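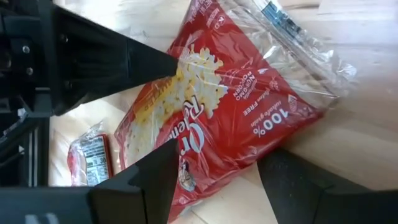 Popcorn in a shiny red bag, on a pale wooden table.

The Saturday Matinee Refuses to Die

The first movie I ever saw without a parent was at the Warmont, on a Saturday, and I remember almost none of it. There was a horse, I think. What I do remember is the carpet, which was the color of cough syrup and went partway up the walls, and the enormous feeling of having my own ticket in my own pocket (I checked on it through the whole first half).

So when I heard the old place was running kids' matinees again, I drove the 77 miles to Ileveck with a ridiculous grin on my face. I told my editor it was for work!

The Warmont opened with 785 seats and one screen. It still has the one screen. The seats are down quite a bit after the back rows came out to make room for a new projection booth, and the ones that are left have been re-covered in a green that I didn't love at first and now sort of do. The balcony is closed. I asked if I could go up there anyway and was told no, very kindly, twice.

Rosalía Palacios has run the place for nine years. She's 73, she wears her keys on a ribbon, and she took over the lease the same June her brother retired from it. "I was going to do one summer," she told me. "Then the boiler went and I was too mad to quit."

The matinees were her idea, though she says the town had been hinting for ages. Tickets are cheap, the lights stay up a little, and the sound is turned down a notch for the small ones. Nobody shushes. I sat next to a boy who narrated the whole picture to his grandmother, including the parts he got wrong, and I have to say his version had a better villain.

And then there's the snack question, which I could talk about all day. I'm a popcorn person, butter every time, and I start eating during the previews — my sister waits for the title card, and we've been fighting about it since we were kids. At home I'll happily settle for the bagged kind. In a theater I want it scooped in front of me, too hot, in a paper tub that's going to leak on my good pants. The Warmont does a decent tub. It could use more salt.

The person up in the booth is Eun-ji Seo, who started out tearing tickets in high school and now does the projection, the posters and most of the worrying. She picks the movies too. Her rule is that she has to have seen it at least once with a child in the room, which rules out a lot of stuff grown-ups swear they loved when they were seven. "They loved eight minutes of it," she said. "The rest is people talking on a porch."

She's got plans for winter: a run of old serials, one chapter a week, with the cliffhangers left alone. The roof needs work first. They've raised $1,000 of what the roofer wants, mostly out of a pickle jar by the door, and Rosalía wouldn't tell me the full number because she said it would spoil my afternoon.

I stayed for the second show. Same movie, different kids, and this time I caught the beginning, which I'd missed while I was bothering everyone about the balcony. Then I walked down to the diner on Vinier Street, ordered pie, and called my sister to tell her the carpet was gone. She said good. I told her I'd asked them for a piece of it, if there was any left in the basement, and Rosalía's going to look.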